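Ticket 554
Product: Drellgate under-sink water softener
Component: Pronen control valve
Site: Rurno, ground floor kitchen
Status: Closed
Logged by: Antunes service desk

Fault reported
Unit regenerates every night at 02:00 regardless of water used. Salt use has gone up since November. Display shows no error code. Customer also reports a faint hiss from the drain hose during the day.

Initial checks
Mains pressure normal. Bypass valve fully open to service. Hardness setting on the controller was 18, which matches the test strip taken at the kitchen tap. Clock correct. 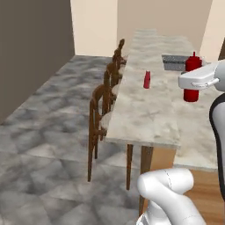 Flow meter test
Ran the cold tap for 5 minutes with the controller on the flow screen. Reading stayed at zero throughout. With no flow signal the controller drops back to its timed programme, so the nightly cycle is expected behaviour and the valve head is not at fault in that respect.

Removed the meter cable and cleaned the contacts. No change. Withdrew the turbine from the outlet port and found scale on the spindle. It turned stiffly by hand. Soaked in descaler for 10 minutes, rinsed, refitted with a new O-ring. Flow now registers as soon as the tap is opened.

Drain hose
Small constant flow to waste with the unit in service position. Started a manual regeneration and let it run through all stages. Flow to waste continued afterwards, slightly reduced. Piston seal suspected.
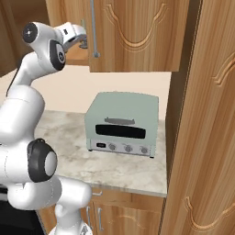
Seal kit fitted on second visit. Water off at the stopcock, pressure released through a manual backwash, power disconnected. Old seals had a nick on the lower ring. Greased the new set with silicone only. Drain hose dry after one full cycle.

Settings left
Mode: metered, delayed
Regeneration time: 02:00
Hardness: 18
Reserve: default

Follow-up
Customer to note the salt level at the end of the month and reply to this ticket if the unit goes back to nightly cycles. Turbine to be replaced if it sticks again.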